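Can a robot do the dishes yet? (a thread)

Posted by Khoa Cù, September

1/ Last spring I told my sister I would never load another dishwasher because machines were coming for the job. I would like to report from my sister's kitchen, where I am loading the dishwasher.

2/ Background for new followers: I spend my working hours on household tasks for robot arms, mostly in simulation. My project is called Pondside. It has no pond. It has a great many kitchens, and none of them have a smell.

3/ The question I get at every party, right after "so what do you do," is "when can I buy one." People ask it holding a plate. They look around for somewhere to set the plate down, they set it down, and they have no idea they just did the thing I've been working on since winter.

4/ Let's talk about plates. A mug has a handle. A bottle is basically a handle with juice in it. A plate lying flat on a counter gives you a thin rim and very little room under it, and your fingers have to get in there somehow. You do it by feel. You tip it with a thumb, or drag it to the edge and catch it. You learned this at age three by breaking some.

5/ In simulation you can break all you like. I ran 523 attempts at one plate task this month. Task: pick up the plate, put it on the stove side of the counter, let go. I'm not going to tell you the whole success rate. I'll tell you that in the last batch of 50, it managed 16, and that I went and bought myself a pastry.

6/ One of the kitchens, for the people who keep asking what I look at all day:
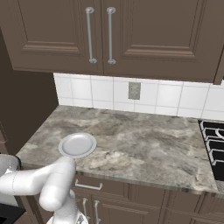
One plate, one arm, and more marble than I will ever own.

7/ You'll notice it's a very tidy kitchen. Mine has a toaster, mail, a second pile of mail, and a banana with a deadline. Every one of those is a research program. If you want to know how far along we are, ask to see the demo again with the mail on the counter.

8/ My favorite failure is the polite one. The arm lines up beautifully, closes on nothing, lifts nothing, carries nothing across the counter with tremendous care, and sets nothing down. Full marks for manner. I have had coworkers like this.

9/ My least favorite is when the plate leaves. Contact in a simulator can get a little weird if your settings are off, and sometimes the plate just goes. Up, usually. Tibor Szalai, who fixes our physics, calls this "Greek wedding mode" and wants it kept as an option.

10/ Someone will reply that factories have been full of robot arms for decades. Yes! And they're wonderful at it. The part shows up in the same spot, facing the same way, and if it doesn't, somebody stops the line. Try stopping the line in a house with a toddler.

11/ I visited a shop called Gorkelport over the summer. They have an arm that feeds brackets into a press, and it's better at that than any person I've met. I asked the guy who runs it whether it could sweep up at the end of the shift. He laughed for long enough that I started looking at my shoes. Then he got the broom.

12/ So, my scorecard as of this month. Vacuuming a floor: yes, provided you vacuum-proof the floor first, which is a chore. Mowing: yes, same deal. Moving one known plate across one clear counter: sometimes. Folding a fitted sheet: I can't do that either, so let's be fair.

13/ Washing a greasy pan, noticing it's still greasy, getting annoyed and washing it again: no. The noticing is hard. I haven't even started on the annoyed.

14/ Do I think it'll happen? I do. The arm in my kitchen today is a good deal less hopeless than the one I had in winter, and I'm stubborn. I'd guess we see slow, expensive machines doing a few counter jobs well in 10 years. I'd also guess you'll have to rinse the plate first.

15/ Please stop sending me the video of the one making an omelet. I've seen it. Ask who cracked the eggs, who cleaned the pan, and how many omelets came before that one.

16/ My sister would like it known that the bowls go on the top rack. Signing off, I've got forks to do.

Questions or plate tips: replies are open
© Khoa Cù
Back to top

More from this author
Why my robot is scared of forks
Sumum, or how I lost a month to one drawer
Âu: notes on naming a gripper after a noise
Things I've been asked to automate by my mother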